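Search this list's archive
Search messages Go
Filed under: Members' chat > Choirs and singing

From: Bimla Kaushik
To: Dunleavy Singers list
Thursday, March 15, 2018
Subject: Re: Summer concert, the Plikholm songs

Verna Boateng wrote:
> Are we really doing all 4 Plikholm songs? The altos
> are still lost in the second one, and I can't find
> my copy of the third anywhere.

Yes please, all 4! I've had them going round my head since January and the second one is glorious once the tenors stop rushing (Otis, I mean this kindly). I sat down with the alto line last night and the trick is to listen for the basses at bar 20 – they hand you your note, and you just float in on top of it.

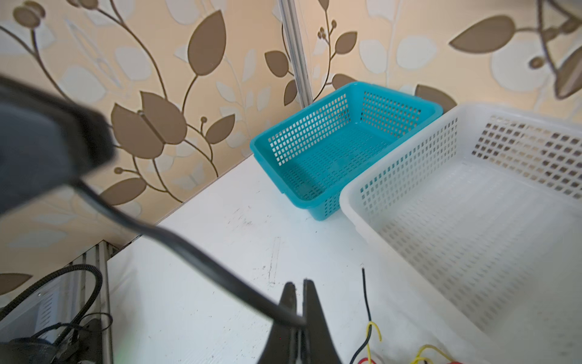
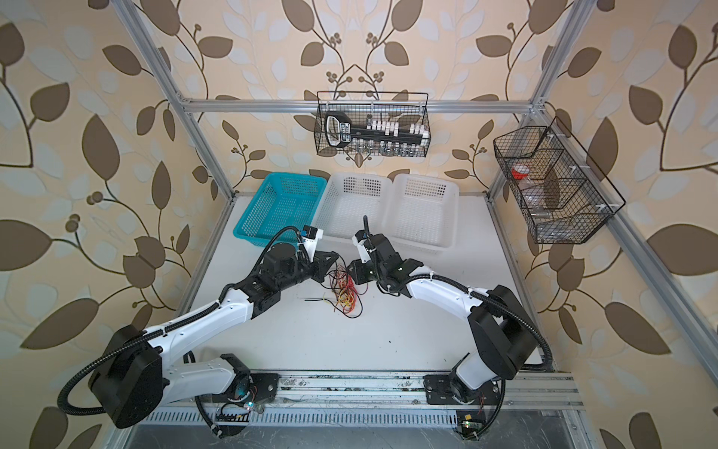
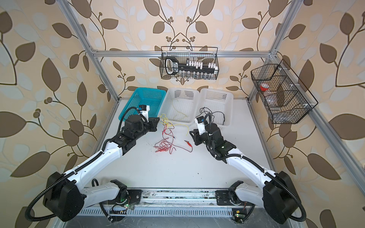

Verna, I've a spare copy of the third song and I'll bring it on Monday. It has Wendell's breath marks in pencil, and they're worth keeping, especially on the last page where we all ran out of puff!

Could we also try the fourth one without the piano? Yolanda thinks we'd go flat. Maybe we would, but I'd love to hear it once.

Bimla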